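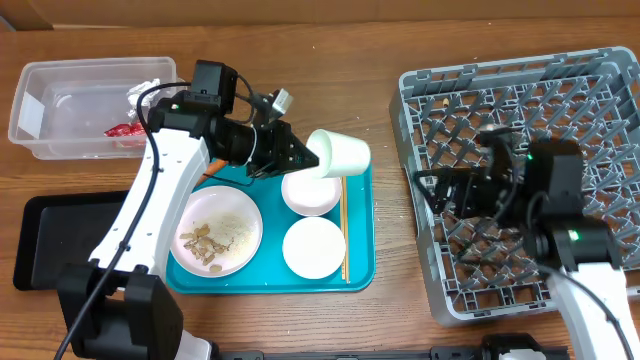
Bench, paper cup and clear bin.

Tue 30 January

Tourniquet trainer, thigh section

Swapped the Dustent tubing on the femoral line for the thicker Flalto one. The old piece had a split just under the groin fitting and was losing fluid into the foam. Cut the new length 50 mm over and trimmed it once it was seated.

Ran the pump at 100 mmHg mean. Windlass strap from the Omgate kit, placed high on the thigh. Flow at the wound port stopped on the third half turn. Let it off, repeated, same result. With the strap over the folded trouser leg it took another full turn and still wept a little. Course handout says to clear the pockets first, should say folded cloth as well.

Wound packing after that. Collected 400 ml in the jug before the gauze was down properly – too slow, and the angle of the wound channel is part of it. The foam closes up behind the fingers more than tissue would. Try the softer grade from Oei.

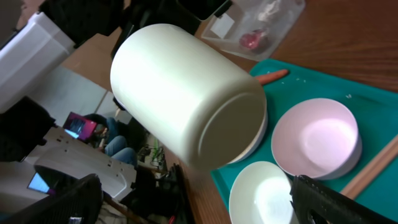

Left to do

Clamp on the return hose is loose again, replace the screw.
Mix new simulated blood, the January batch is separating.
Pressure gauge reads 55 with the pump off after a run. Bleed the line and check it again before the Omgate strap goes back on.
Order gauze.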